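# Pliage des serviettes et des microfibres : faut-il une consigne unique ?

**Forum interne de la résidence de Ponville – rubrique Linge et entretien**

---

**N. Okoth (service hôtelier)** – 30 août

Mesdames, Messieurs,

La révision du livret d'entretien doit être remise à la direction en septembre. Le chapitre consacré au petit linge reste à rédiger et je souhaiterais recueillir vos observations avant de l'arrêter.

La proposition actuelle est la suivante. Chaque serviette est posée à plat sur la table, lissée à la main du centre vers les bords, pliée en deux dans la longueur, puis en trois. Les chiffons microfibres sont traités ensuite, couleur par couleur, et rangés dans le casier du bas. Le stock actuel comprend 499 serviettes de petit format, réparties entre le bâtiment Berchtold et l'annexe Stondale.

Je vous remercie de vous prononcer en particulier sur le pliage en trois, qui ne fait pas l'unanimité.

Neema Okoth

---

**lingerie_stondale**

Bonjour,

L'annexe Stondale plie en quatre depuis l'ouverture. Nos étagères sont peu profondes et une serviette pliée en trois dépasse du rayon. Nous demandons que le livret admette les deux formats, selon le mobilier de chaque bâtiment.

Pour les microfibres, aucune objection au tri par couleur. Il est en revanche inutile de les plier : une mise à plat en pile suffit.

---

**E. Aoun**

Je ne partage pas l'avis exprimé ci-dessus au sujet des microfibres. Une pile de chiffons simplement posés s'affaisse dès que l'on en retire un au milieu, et l'agent suivant prend ce qui vient sans regarder la couleur. Un pli en deux, bord contre bord, demande peu de temps et rend la pile lisible.

S'agissant des serviettes, le pliage en trois me paraît préférable pour Berchtold. Je n'ai pas d'opinion arrêtée pour Stondale, dont je connais mal les étagères.

Elie Aoun

---

**referent_hygiene**

Quelques rappels, indépendants de la question du format :

- les microfibres se lavent séparément des serviettes éponge, qui y laissent des peluches ;
- l'adoucissant est à proscrire pour les microfibres ;
- la table de pliage est essuyée et sèche avant d'y poser le linge propre ;
- les étiquettes ne sont pas coupées, elles portent les indications de lavage.

Ce dernier point n'est pas toujours respecté. Je souhaite qu'il figure en toutes lettres dans le chapitre.

---

**lingerie_stondale**

Nous prenons note pour les étiquettes. Je précise toutefois, en réponse à M. Aoun, que nos chiffons ne sont pas empilés en hauteur mais déposés dans des bacs. L'argument de la pile qui s'affaisse ne vaut donc pas chez nous.

---

**E. Aoun**

Dont acte. Je maintiens ma remarque pour Berchtold, où les casiers sont ouverts sur le devant.

J'ajoute une observation sur l'ordre des opérations. Le texte prévoit les serviettes d'abord et les chiffons ensuite – cela me convient, à condition que les chiffons en attente soient placés au fond de la table. Lorsqu'ils restent au milieu, on finit par plier la serviette sur un espace trop étroit et les coins ne tombent plus l'un sur l'autre.

---

**magasin_plokinton**

Bonjour à tous,

Le magasin Plokinton a reçu plus de 220 chiffons neufs. Les teintes diffèrent légèrement de celles du lot précédent. Le livret pourrait-il désigner les couleurs de façon large (vert, rose, bleu) et éviter les nuances du catalogue ? Les agents nous interrogent à chaque livraison.

Par ailleurs, les serviettes du dernier lot ne sont pas parfaitement carrées. Faut-il les retourner au fournisseur ?

---

**N. Okoth (service hôtelier)**

Il n'y a pas lieu de les retourner. Le tissu éponge se déforme au lavage et un léger écart entre les bords est admis. On aligne alors le pli sur le côté le plus droit, et l'on rentre l'excédent à l'intérieur.

Pour les couleurs, la demande du magasin est retenue.

Je propose la rédaction suivante : « Pliage en trois à Berchtold, en quatre à Stondale. Microfibres pliées en deux lorsqu'elles sont rangées en casier, à plat lorsqu'elles sont rangées en bac. »

---

**referent_hygiene**

Avis favorable, sous réserve de l'ajout relatif aux étiquettes.

---

**lingerie_stondale**

Accord de l'annexe. Nous aurions préféré un seul format pour les deux bâtiments, le nôtre, mais la formule est applicable.

---

**N. Okoth (service hôtelier)**

L'ajout est fait. Le paragraphe sur la préparation de la table reprend la remarque de M. Aoun. Les dernières corrections peuvent être déposées à la suite de ce message. 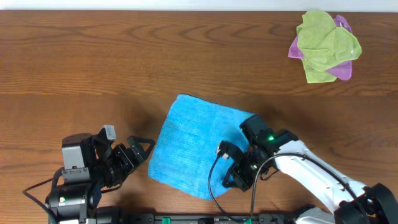 *Serviette bleue à plat au centre de la table, microfibres verte et rose au fond à droite.*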